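Kitchen robots still slow at clearing the table, Lunness trial finds

A two-armed robot set to work in an ordinary kitchen can pick up a spoon. Getting it to clear a whole counter without a person standing by is another matter, according to the team behind a trial that ended in January.

The trial was run by Lunness, a small company that tests household machines for manufacturers and housing groups. It gave the robot a short list of chores that most people do without thinking: pick up the cutlery, move the bowls, put the pan where it belongs and leave the appliances alone. The list was repeated 200 times over the course of the trial, with the items laid out differently from run to run.

Veerle Goossens, who led the work, said the company wanted to know what a buyer would get today, with no special kitchen and no special dishes.

"We asked people what they would pay to have done for them, and it was never anything exciting," she said. "It was the counter after dinner. So that is what we tested."

A run counted as finished only if every item ended up in the right place and a person had not touched anything. By that measure the robot finished 9 runs out of 200. Many of the others went well for several minutes and then stopped on one object.

Cutlery was the part that improved most. A spoon or fork is thin and lies flat, and early in the trial the fingers often closed on nothing. After changes to the way the robot judged height above the surface, it could lift a spoon by the handle on most tries. Forks took longer to get right. Bowls were easier, provided there was room to get a finger over the rim.
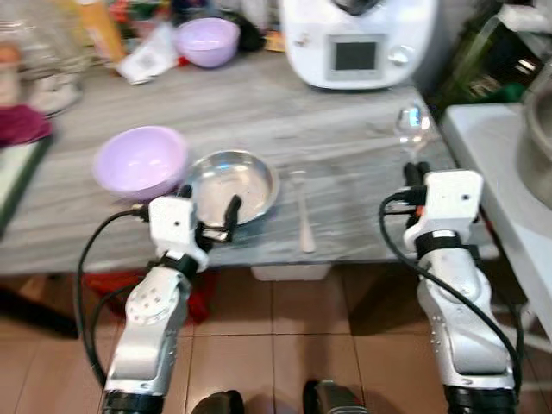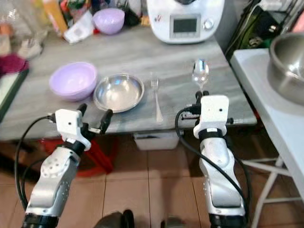
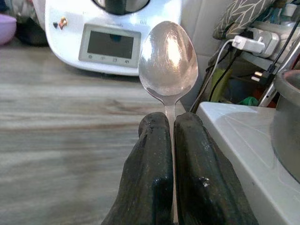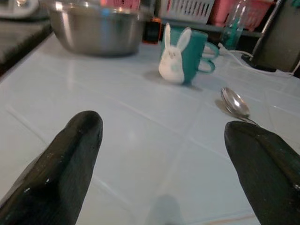
Spoons, bowls and grippers during the kitchen trial. In the third picture, a spoon is held by its handle.

Shiny metal remained a problem to the end. Steel pans and bowls reflect the lights and the arms themselves, and the software sometimes misjudged where the edge was. Clear glass was worse. Goossens said the robot would at times treat a glass as if it were not there, and staff stopped the arm by hand when that happened.

Clutter also slowed things down. A cable across the back of a worktop or a bag left next to a bowl was enough to make the robot pause and plan again. The team chose not to tidy such things away before a run.

"Nobody's kitchen is empty," Goossens said. "If it only works when I have cleaned up first, I have already done the job."

Kadir Çınar, who handled the shop-floor half of the project, reported better numbers from a different setting. At a packing site in Karnach, similar arms have been moving parts from trays into boxes, and they need a person's help far less often than the kitchen robot does. Çınar said the comparison should not be pushed too far. The trays at Karnach are always in the same spot, the parts are the same size all day, and the lighting does not change.

"A factory will move a table for the robot," he said. "A family will not, and I don't think they should have to."

He said the Karnach arms still have trouble with soft packaging, and one station went back to hand packing after two weeks because workers were spending too much time straightening bags.

Speed is the other question. A person needs a couple of minutes for the chores on the Lunness list. The robot's finished runs took much longer, and the arms were kept slow on purpose so that people could work nearby. Goossens said she would accept a slow machine if it could be left alone — while the household is out, for instance — but the trial gave no reason to think that is possible yet.

Schouten, a housing group that helped pay for the trial, had hoped to place 2 robots with older tenants this year. It has put that plan on hold. A trial in which the same machine stays in one home for 365 days is being discussed with Lunness, though no home has been chosen and the two sides have not agreed on who would be on call when the robot gets stuck.

Lunness plans to repeat the kitchen tests with new finger pads and a different method for spotting glass. The list of chores will stay the same, Goossens said, so that the results can be compared.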